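Handle keeps coming off my slip-cast pitchers, what am I doing wrong?

Posted by Noemi Kapoor in Pottery and Ceramics

Hi everyone, I hope this is the right section. I started hand building last October after my sister gave me a box of clay and a few tools, and I've fallen completely in love with it. My kitchen may never recover! I've been working up to a little set of pitchers with flat, angled sides, sort of like cut gemstones, and I'm happy with the bodies. The trouble is the handles. I score both parts, I use plenty of slip, I press them together and smooth the seam, and it all looks fine at bedtime. By the next morning there's a crack right where the handle meets the body, and on 3 of them the handle has dropped off entirely. I'm using a stoneware from Blackwood, and everything dries on an open shelf over the radiator. Is it my clay, my slip, or me?

Siamak Azimi

Oh Noemi, I lost a whole winter of mugs to this, so you have my sympathy. Your clay is probably fine. I'd look at the shelf first. A handle is thin and has air on every side, so over a radiator it dries and shrinks long before the body does, and it pulls itself right off the wall. Move everything to a cool spot and drape it loosely with a dry-cleaning bag for two or three days, then open the bag a little at a time.
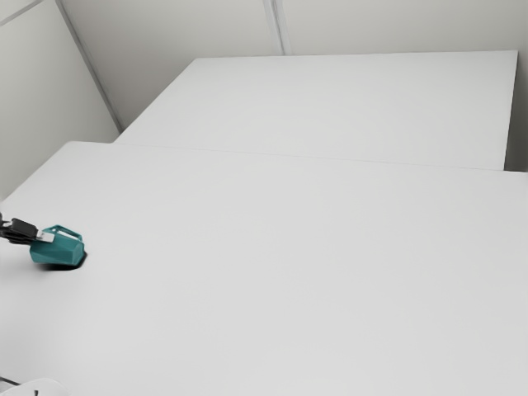 The other half of it is timing. Both pieces want to be at the same stage when you join them, firm enough to hold their shape but still cool against your cheek (yes, I really do hold them to my cheek, and my wife has stopped asking). If you pull your handles and stick them on right away, they're much wetter than the pitcher and will shrink a lot more. Let them sit in their curve for an hour or so first. With a flat-sided body, you also have to think about where the ends land. A raised loop along the top, like the one on that chunky teal piece, is going to want good wide contact at its ends, so I'd flare them out and work a thin coil of soft clay into the corner all the way around. And please don't pick the pot up by the handle until it's been fired, however sturdy it feels. I still catch myself reaching for one now and then.

Grurkar

Add vinegar to your slip. Works for me.

Diltus

Agree about the radiator. I'd also make the slip out of the same clay as the pot, let some scraps dry all the way out, then soak them overnight and stir. I bought a jar of ready-made once and it shrank differently from my clay, so every join had a hairline in it. Wrapping a strip of damp paper towel around the handle helps too, just don't let it touch the seam or it goes mushy.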